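**From the Supper Table, August 11, 2024**

Dear neighbors and readers,

Many of you asked me after the last letter how we decide what goes on the table at our monthly supper, and why we eat so slowly. I will try to answer both, and at the end there are a few practical notices.

When I moved to this country I was surprised how fast people eat. In my mother's house the evening meal took two hours, even on a school night. We had rice, one soup, something fried and something sour, and my grandfather did not permit anybody to stand up before he had finished his tea. As a child I found this very hard. Now I am older than my mother was then, and I find that I miss exactly this part, the sitting after the food is gone.

So when we started the supper at Pillay Hall, I asked for only one rule: we serve the soup first and alone. No bread, no salad, no main dish waiting at the side. A person who has only soup in front of him looks up and talks. In the first month some guests were a little angry with me, and one man went to his car to eat a sandwich. He comes every month now and he brings the lemons.

The soup for August is a clear chicken broth with ginger and corn. It is a summer soup, so please do not expect something thick. I cook the bones the day before, very low, and I take off the fat in the morning when it is cold. The corn goes in for the last 6 minutes only. If you cook it longer it loses its sweetness, and you will taste mostly salt. For those who do not eat meat there will be a second pot with mushrooms and dried seaweed, and I promise that I use a different spoon.

I also ask you to think about your bowl. A deep bowl keeps the soup warm while you talk, and a wide one makes you hurry. My favorite has a small chip and I will not throw it away. 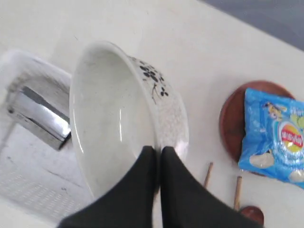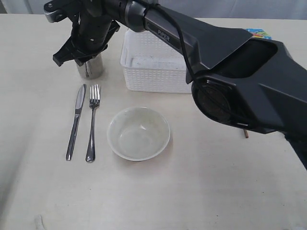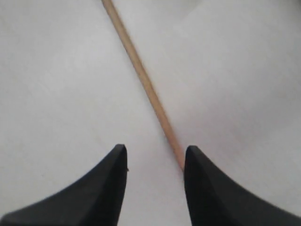 *First picture: white bowl with black blossoms on the outside. Second picture: a simple place setting on a cream-colored tabletop.*

After the soup we take a pause before the main dish. Last time the pause was too long, I admit it, because the oven at the hall did not reach its temperature and the eggplant stayed hard in the middle. Mr. Pillay has looked at the oven since then and he tells me the door closes well again. To be safe, I will bake one tray at home and bring it wrapped in towels.

Now the notices.

We have 16 chairs inside and one long bench for the porch. If you want to come, please write your name on the sheet by the hall door before Thursday. Children can share the bench, they like it better anyway.

The price stays the same. You put in the jar what you can, and if this month you cannot, you eat the same soup as everybody.

I still look for somebody who can lend a big ladle. Ours went home with a guest in a bag of leftovers, I think by mistake. It has a bent handle and a blue string, so it is easy to recognize. You may leave it on the kitchen window and I will ask no questions.

The herbs in the boxes behind the hall are free to cut. Take the mint, please, there is too much of it. Leave the chives for one more week.

With warm greetings,
Nabila Kusuma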